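4. Words for folds

4.1 Crease, ridge, rib

English has a wonderful stock of words for what happens when a thin sheet stops being flat. Our 49 speakers used far more of them than we had planned for. Across the Kirko and Skornside interviews they gave us 3,639 fold words, and the range runs from the very common (fold, crease, wrinkle) to the local and lovely (ruck, crimple, scrumple). Each interview lasted 20 minutes, and speakers handled cloth, paper and film while they talked. We coded every word for two things: how wide the speaker's gesture was and whether light was mentioned in the same clause.

Figure 3a. Broad folds and fine ribs in black material.

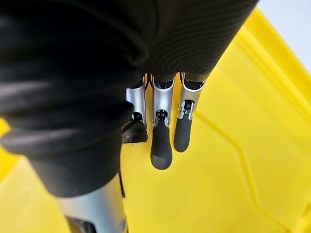

Width turned out to matter a great deal. Speakers in both towns kept "fold" and "ridge" for shapes wider than a finger, and moved to "crease" or "line" as the gesture narrowed. "Rib" behaved differently. It was almost never used for a single raised line; speakers wanted several, evenly spaced, before the word felt right to them. The contrast is easy to see in Figure 3a, where the large rounded mass on the left is creased into broad horizontal folds while the part at the upper right has fine, close, parallel ribs. The same figure helps with our second code. On a black surface the dull gray light along the crests does much of the work of showing where one fold ends and the next begins, and speakers handling dark cloth often talked about the tops of folds and left the valleys alone. We were delighted by how regular this was. Breathnach's older word lists, which record fold terms by trade, treat width as the only measure, so there is plenty still to explore.

4.2 Crumple and gather

Thin film brought out a different set. With cloth, speakers named single folds; with film, they reached for words that cover a whole area at once, such as "crumple," "scrunch" and "crinkle." "Gather" was the exception, and a favorite of ours, as it names a place where folds meet. Creases then "run," "fan" or "shoot" away from it. Figure 3b has both kinds: creases spreading from the gathered neck, and a crumpled patch that looks almost silvery.

Figure 3b. Gathered and crumpled film, blue plastic bag.

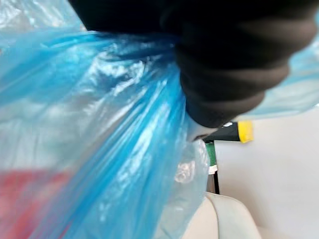 4.3 Sound and fold words in the Pasa recordings

The Pasa recordings add sound to the picture. "Crinkle" and "rustle" cluster in the clauses where speakers were squeezing the sheet, and "pleat" never appears there at all. We take up these pairings in Section 5.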